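Search the boards Search Advanced

Flat-pack cabinets in a rental: hand driver or real drill?

estbridge_em
Moving into a place in Estbridge in March and I've ordered a whole wall of Vusby cabinets. Seven boxes! My question is about the screws. The leaflet says hand tools only, my dad says use his big drill, and I've already stripped two cam bolts on the test drawer. What do you all use?

halfpintjoiner
Small 3.6V stick driver, every time. A big drill will chew right through particleboard before you can let go of the trigger. I keep mine on the lowest torque setting and finish by hand. 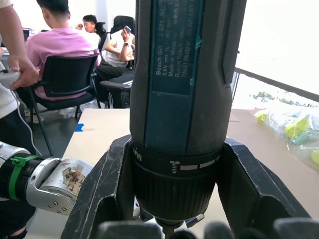 Hauke Voß
Sorry, I don't buy that. A proper drill with a clutch is fine if you set the clutch. I did my entire Skorden kitchen that way, around 400 screws, and didn't split a single panel. Those little sticks run out of puff halfway into a hinge plate.

halfpintjoiner
Hinge plates, sure, if you skip the pilot holes. I don't skip them – a bradawl and two seconds per hole. And Em is in a rental, so she's probably doing this on the living room floor with one arm inside a cabinet. Short and light wins there.
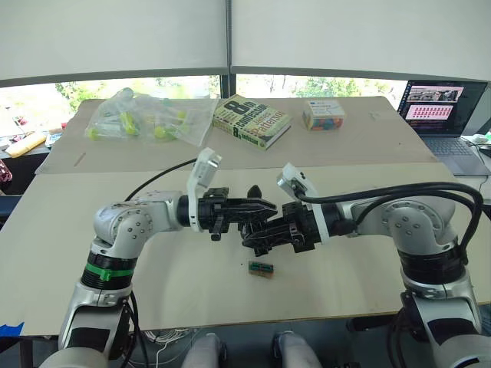
The other thing is the backs. Square the carcass before you nail the back on, measure corner to corner both ways, and don't trust the grooves. I had one that was out by a finger's width and the doors never did line up.

estbridge_em
OK that explains my test drawer, it rocks like a boat. Do I glue the dowels? Dad says always.

halfpintjoiner
Not if you'll ever move again. Dry dowels, snug cams, and take it all apart when the lease is up. I'd still go with the little driver for that too. 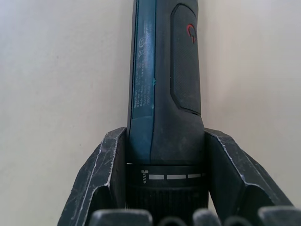
Reinhold Lammers
Glue them! Unglued Vusby carcasses get wobbly after one move anyway, so you may as well have a couple of good years out of them. I'm with Hauke on the drill too, sorry.

halfpintjoiner
We've had this fight before, Reinhold, and my unglued bookcase has been through three apartments :) Em, do a dry run of one cabinet and leave it overnight before you decide.
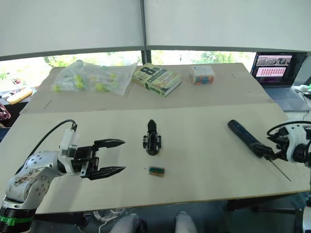 Also, sort the hardware into cups first and check it against the parts page. My last set was short four shelf pins and the store took ages to send them.

estbridge_em
Cups, dry run, no glue. Dad's going to be insufferable. Thanks everybody!

Related threads
Sepúlveda hinges – worth the extra?
Stripped cam bolt, how do I get it out
Skorden drawer fronts on Vusby boxes
Wall anchors for old plaster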